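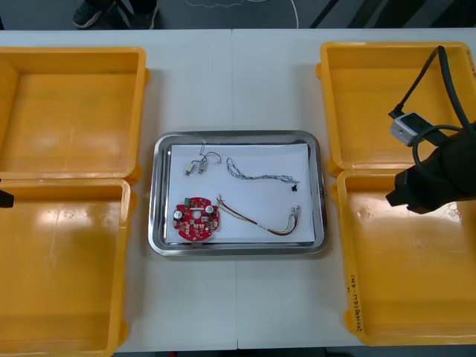
Ticket 564, Fevside cell 12, right arm stops partway into the pick. Third time this shift. Arm comes down to approach height, sits there, then pick timeout, code 109. Left arm runs fine on the same program. Layout is the usual one, yellow trays two and two with the steel tray in the middle, red round board and the wire bundles on the white paper. All four fixtures checked against the Laing sheet before I opened this, no change.

Reported by: Morag MacLeish
Priority: medium, goes to high if we lose the evening run
Status: open

What I tried so far

Power cycle on the right arm controller. Came back, homed OK, two good cycles then 109 again.

Swapped gripper program for last week's backup. Same thing. Put the current one back.

Jogged by hand to the pick point at 12 percent. No fault, no odd noise. Gripper opens and closes on command from the pendant every time.

Looked at the log. Arm is not the one timing out, it is waiting on a "view ready" from the wrist camera that never comes. Should of looked there first.

Camera feed on the pendant is live when the arm is parked. Drops out once the wrist turns past 55 degrees. Comes back when you turn it home again. Repeatable, did it five times.

So cable or connector. Reseated the plug at the camera end, no difference. Reseated at the controller end, no difference. Wiggled the cable at the first clip above the wrist and the feed went off and on. Pretty sure thats the spot.

Update, 2:40 pm
Took the first clip off. Jacket is flattened under it, somebody had it cinched way too tight. Re-routed with a bigger loop and left the clip loose. 12 cycles, no fault. Not calling it fixed, the conductor is probaly still damaged inside.

Need
One wrist camera cable, the long one. Stores has none, Dakley shelf is empty too. Fastimlow order went in this afternoon, no ship date yet.
Somebody to look at the same clip on the left arm. Didn't get to it.

Until the cable comes
Run right arm at reduced speed only. Don't zip tie anything to that loop.
If 109 comes back, check the feed on the pendant BEFORE cycling power, otherwise we lose the log.
Do not bypass the view ready wait. I know it's tempting.

Update, 4:15 pm
One more dropout, came back by itself inside the timeout so no stop. Moved to high. Leaving ticket open for night shift, pendant is on the hook and the old clip is in the drawer with a tag on it.

MM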